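Gear > Hands-On > Grippers

Skudden handheld grippers: a week of folding T-shirts

5 min read

I've been using the Skudden pair since last Thursday, and my forearms have opinions.
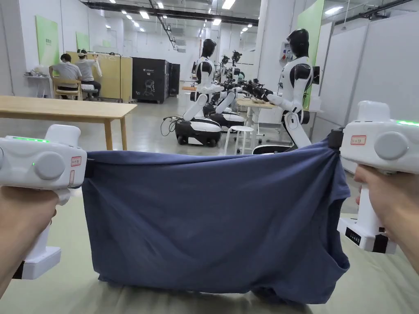
Before these I had the Nerotine set, which cost less and felt like it. The Nerotine jaws would let go of anything thinner than a dish towel, so cotton shirts were hopeless. With the Skuddens I can grab a shirt by the shoulders, pull it tight and lay it down without the fabric sliding out (most of the time!). I did 77 folds on Monday and dropped the cloth on 10 of them, nearly all in the first hour while I was still squeezing too hard.

What I like: the handles are a good shape, and the green light strip on top is easy to catch out of the corner of your eye. The knob on the side is big enough to turn without looking for it – a small thing, but the Nerotine one was so tiny I used a fingernail.

What I don't like is the weight. It all sits up front, and after 28 minutes or so of steady work my wrists want a break. Dorin Grecu, who has bigger hands than me, went a whole morning and didn't complain, so your mileage may vary. The readout on the base is also way too small. I have to bring it right up to my face.

Setup took me one coffee. Pairing with our Hatanar controller worked on the second try, and the left one needed a restart on Wednesday. Not a big deal, just annoying halfway through a stack of laundry.

Would I buy them again? For cloth, yes. For boxes and cups I'd save the money and stick with the old ones.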